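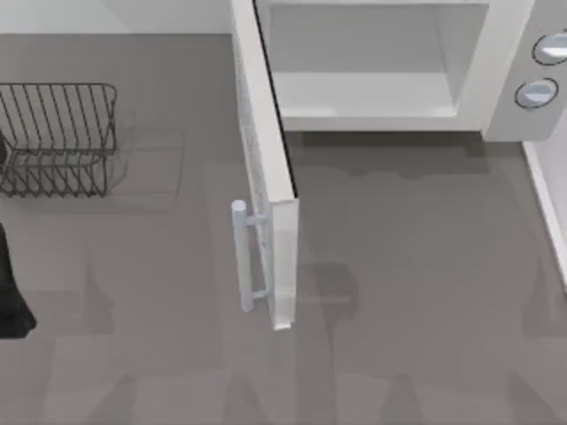
Unit 6: Comparing Grippers on a Hinged Door Task

Course handout for the simulation laboratory. Prepared by Mayu Morikawa and Eamon Tierney, Department of Mechanical Engineering, Clerkmont.

6.1 Purpose of the unit

Students will compare two end effectors, the Bernari parallel gripper and the Brerley three-finger gripper, on a single household task in simulation. The task is the closing of a microwave oven door from the fully open position. The arm model, the controller and the camera placement are the same for both grippers, so that any difference in the results may be traced to the hand itself.

Students who have not completed Unit 5 (contact models and friction) should speak with Sachiko Uchida before beginning the work.

6.2 The starting state

At the start of a trial the oven door is open on its left-side hinge and stands at close to a right angle to the front of the oven. A vertical bar handle is mounted on the outer face of the door, near the free end, and is held away from the surface by two short posts. The gripper enters from the left, on the same side as the wire dish rack. The oven cavity is empty in every trial.

Two features of this layout deserve attention when planning a path. The handle faces the rack, and a wide hand must therefore be checked for clearance on both sides. The countertop in front of the oven is open, and an approach over that area is permitted for either gripper.

The control knobs play no part in this unit. They will be used in Unit 8.

6.3 Methods of closing the door

Method A, grasp and swing. The fingers close on the bar between the two posts, and the hand follows the arc of the door until the latch position is reached. The wrist must turn with the door. A hand held at a fixed angle will load the posts sideways, and the force limit will end the trial.

Method B, push. The closed fingers are placed against the outer face of the door and moved along the arc without a grasp. The contact point should be kept toward the free end. Contact near the hinge calls for a larger force and leaves less room for error in position.

Each student will run both methods with both grippers.

6.4 Trial settings

The full set contains 196 starting poses of the hand. Poses are drawn from the file supplied with the course and must be run in the order listed. The random seed is 2317 for all groups. Do not change the friction values between grippers.

A trial is counted as a success when the door angle is below two degrees and the hand has released contact. A trial is stopped after 798 control steps.

6.5 What to record

Success or failure
Number of control steps used
Largest contact force at the handle or door face
Any contact with the dish rack, including contact that did not end the trial
Final door angle, in degrees

Results are to be entered in the table format given in Bhardwaj, Section 3. Plots of force against door angle are required for one success and one failure with each gripper. Where a gripper produced no failures, a second success may be used.

6.6 Written report

The report should state which gripper and method the student would select for this door, and under what limits. Claims about other doors or other handle shapes should be marked as untested. Camera views may be included where they help to explain a failure.

Reports are submitted to Wakana Aoki, Room 238, by the end of February. Questions about the simulator should be directed to Hiyori Kikuchi during laboratory hours.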